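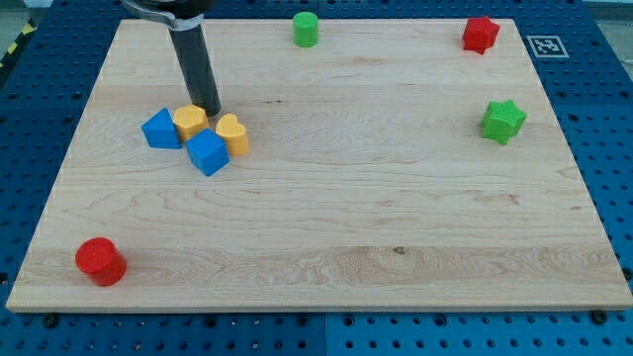 Tokano handheld stuck on the update screen after pairing the second controller

Posted by Jui-lin Chang
May 22, 2023

Hello everyone, and sorry in advance if this has been asked before. I did have a good look through the older threads first, but most of them seem to be about the larger model and I got a bit lost.

I bought a Tokano handheld for my nephew's birthday, which is in June, and I thought I'd be clever and set it up early so that he could just switch it on and play. The first evening went beautifully. I charged it, joined it to the wifi, made him a profile and played far too much of a little farming game called Jitpraphai (lovely music, by the way, if anyone is looking for something gentle). Then I tried to pair the second controller, a Winus one that I bought separately as it was a fair bit cheaper than the official pad, and the console said the controller needed an update before it could be used.

I pressed yes. The bar went up to the end and then the screen just stayed there with "Finishing" and error 1213 in small print underneath. I left it overnight – still the same in the morning. If I hold the power button down it does switch off, and when I switch it back on I get the home screen for a few seconds and then it goes straight back to the update.

I don't mind losing my own progress in the farming game (well, I mind a little) but I'd rather not wipe the whole thing if I can help it, as I've already put three games on it and our broadband is very slow. Has anyone had this and got out of it? And is it the controller or the console that's at fault? I have until the end of next week to take the controller back to the shop.

Thank you so much for reading all this!

Runmont_Rob

had the same with mine, sent it back and got the official pad. never touch third party stuff. you'll probably have to factory reset it

Lertchai Chaimongkol

Hello Jui-lin, and please don't reset anything just yet! I had this very same error on ours in the spring and I got everything back, saves and all, so there is a good chance you can too.

As far as I could work out, the console keeps trying to finish the controller's update every time it sees the controller, and the Winus pads wake themselves up when the console starts. So you get round and round the same loop. What you want is for the console to start up without the pad anywhere near it, so to speak.

Here is what I did. Switch the console off by holding the power button, as you've been doing. Then turn the controller off properly, by holding its small pairing button for 7 seconds until the light goes out. A quick press only puts it to sleep and it will come back to annoy you. Put a memory card in if you have one spare, although I don't think that part mattered in the end. Now switch the console on while holding volume down, and keep holding it until you see a plain grey menu. It took me several goes to get the timing right, so don't lose heart if it goes to the normal screen the first time.

In that menu choose "Clear pending updates". Please be careful here, as the line just underneath it is "Clear user data" and that one will take your games with it. I moved down very slowly with the d-pad and read it twice. It restarts by itself, and you should land on the home screen and stay there.

Once you're in, go to Settings, then System, and let the console update itself before you go anywhere near the controller again. Mine had come out of the box on version 1565 and the Winus pad wanted something newer, and I think that mismatch was the whole trouble. After that I plugged the pad in with its cable instead of pairing it over the air, said yes to the update, and it was done before the kettle had boiled. It has behaved itself ever since – my daughter uses it most days.

If the cable method gives you 1213 again then I'd take the pad back while you still can, and no shame in that. A different number would be worth posting here, so do let us know what it says.

I hope your nephew has a lovely birthday. And yes, the music in Jitpraphai is wonderful, wait until you get to the winter village!

Jui-lin Chang

Oh, thank you, Lertchai! It took me four tries with the volume button but I'm back on the home screen and the games are all still there. The console is downloading its own update now, very slowly, so I'll try the controller with the cable tomorrow after work and report back.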